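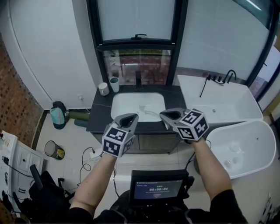 3.2 Collection setup

Data was collected by students in the Grikstead robotics course, working in pairs – one wearing the rig, one keeping the log. Both hands hold a gripper with a marker cube under the fingers (Figure 2). Timer on the chest display, started by the wearer before each episode. Episodes capped at 30 seconds. Longer ones dropped, no exceptions.

Figure 2. Start of an episode at the vanity, both grippers raised over the sink.

Task list came from Emília Pešek's Feloreck sheet: pick up a cup, move it, put it back, same again with the other hand. Students were told to keep the cubes facing up where they could. Not always done. Tracking loss was worst near the basin, when one forearm crossed over the other cube, and we did not re-record those.

In total 24 students took part and we kept more than 4000 episodes. Labels were checked by Oluwaseun Edet, then again by the pair that recored them. Disagreements went to the next class meeting – usually about where a grasp begins. We use the first frame with both fingers touching the object, same as in the Runard set.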